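Version 2, released 26 Feb 2023. Replaces the first release, which had mixed units in the `amount` column and should not be used for new work.

# Destotdale Household Fruit Log

A plain-text record of the fresh fruit that came into 70 homes in Destotdale over 90 days, where each item was kept, and what became of it. Households filled in a paper sheet or a shared spreadsheet. The entries were then typed up, checked and put into one format.

The log was set up by Graziella Fiore and Danjuma Okafor to find out how much fruit gets thrown away at home, and whether the place it is kept has anything to do with it. It covers fresh whole fruit only. Canned, frozen and dried fruit are left out, and so is juice.

## Files

- `items.csv`: one row for each item or batch of fruit brought into a home
- `households.csv`: one row for each home, with size, kind of kitchen and usual shopping place
- `places.csv`: the list of storage places used in `items.csv`
- `varieties.csv`: spellings we found and the spelling we settled on
- `CHANGES.md`: what was fixed between releases

All CSV files are UTF-8 with a header row and commas between fields. Text fields that contain a comma are in double quotes. Empty means not filled in. It does not mean zero.

## Columns in `items.csv`

There are 11 columns.

| Column | What it holds |
|---|---|
| `entry_id` | Unique for each row, never reused |
| `household` | Code that matches `households.csv` |
| `day` | Day of the log, counted from the household's own start |
| `item` | Common name, singular, lower case |
| `variety` | Only if the household wrote one down |
| `amount` | Number, whole or decimal |
| `unit` | `piece`, `bunch`, `bag` or `gram` |
| `source` | `shop`, `market`, `garden`, `gift` or `other` |
| `kept_in` | Code that matches `places.csv` |
| `fate` | `eaten`, `cooked`, `given`, `composted`, `binned` or `unknown` |
| `note` | Free text, lightly edited |

If a batch had more than one fate, it was split into separate rows and each row got its own `entry_id`. Onni Laitinen did the splitting by hand from the notes. Where a note said something like "ate most of them," the row was left whole and marked `unknown`. There are more of these than we would like, mostly for grapes and cherries.

## Storage places

Households described where they kept their fruit in their own words. We grouped those words into these codes:

- `bowl`: open bowl or dish on a table, counter or shelf
- `basket_table`: open or mesh basket standing on a flat surface
- `basket_hung`: basket hung from a rail, hook or ceiling
- `fridge_drawer`: the drawer meant for fruit or vegetables
- `fridge_other`: anywhere else in the fridge
- `cellar`: cellar, cold pantry, porch or garage
- `bag`: left in the bag it was bought in, wherever that was

Hanging baskets caused the most trouble. Some homes used them for fruit only, and some used them for fruit along with soap, brushes and other odds and ends. Both are coded `basket_hung`. If the note made clear that the basket was shared with other things, the `note` field starts with the word `shared`. 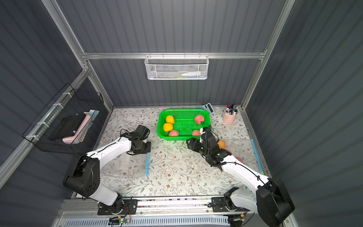 *Mesh basket hung from a rail, holding a white bottle with a pale blue cap.*

A basket fixed flat to a wall was first given its own code. Only a few homes had one, so those rows were moved to `basket_hung` in this release. The old code is kept in `places.csv` with the status `retired`, so that older scripts do not fail when they look it up.

`bag` takes priority over the other codes. A bag of apples put in the fridge unopened is `bag`, and the fridge goes in the note.

## How the homes were found

Cards were left at the Waller grocery and at the Jitosano bakery. Anyone over school age who did at least part of the food shopping for a home could sign up. No payment was offered. Each home got a kitchen scale on loan and kept its log for the full period, with gaps allowed for trips away. Gaps are not marked in `items.csv`, but the start and end of each one are listed in `households.csv`.

The last home started in May, so the logs do not all cover the same part of the year. Homes that began early saw more apples and citrus. Homes that began late saw more peaches, plums and berries. Please do not compare single homes without taking the start into account. The field `start_group` in `households.csv` is there to help with this.

## Known problems

- `piece` means very different things for a melon and a plum. Convert to grams before adding anything up. We give no conversion table, as sizes varied too much from shop to shop.
- "Nectarine" and "peach" were used loosely by several homes. If the variety made it clear which was meant, we corrected `item`. Otherwise we kept what was written.
- "Tangerine," "clementine" and "mandarin" are all stored as `mandarin`, with the original word in `variety`.
- Lemons were often bought for cooking and used a slice at a time. Their `fate` is the one that applied to the last piece.
- Garden fruit is undercounted. People wrote down what reached the kitchen and left out what they ate outside.
- One household logged tomatoes as fruit all the way through. These rows were removed.

## Common questions 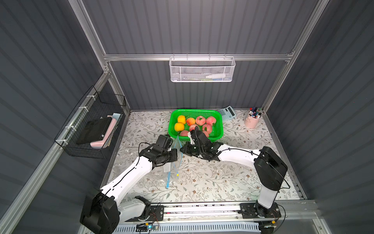

**If lemons and peaches were kept in the same basket, do they share a row?**

Each kind of fruit has its own row, even when the kinds were kept together. The rows will show the same `household` and `kept_in`, but the data does not record which items were touching or which were on top.

**Can I tell how long an item lasted?**

Only in part. `day` is the day the fruit came into the home. The day it was finished or thrown out was optional on the sheet, and where people gave it we left it in `note`. Intan Yusof is working on pulling it into a proper column.

**Why is `composted` kept apart from `binned`?**

Many homes composted peels and cores as a matter of course. We wanted whole fruit only, and the two words on the sheet made people stop and think about which they meant. For a figure on waste, add the two together.

## Privacy

Names and street addresses were never typed up. Household codes were shuffled before release. Notes that mentioned a person by name were edited to say "family member" or "guest." If you took part and want your rows taken out, write to Kazimír Sokol with your sheet code and they will be dropped from the next release.

## Use and credit

The data is free to use, share and change, including for paid work, as long as you name the source. Cite it as:

> Fiore, G. and Okafor, D. Destotdale Household Fruit Log, version 2.

Corrections are welcome. Please give the `entry_id` and say what looks wrong. Paper sheets are being kept, so most entries can still be checked against the original.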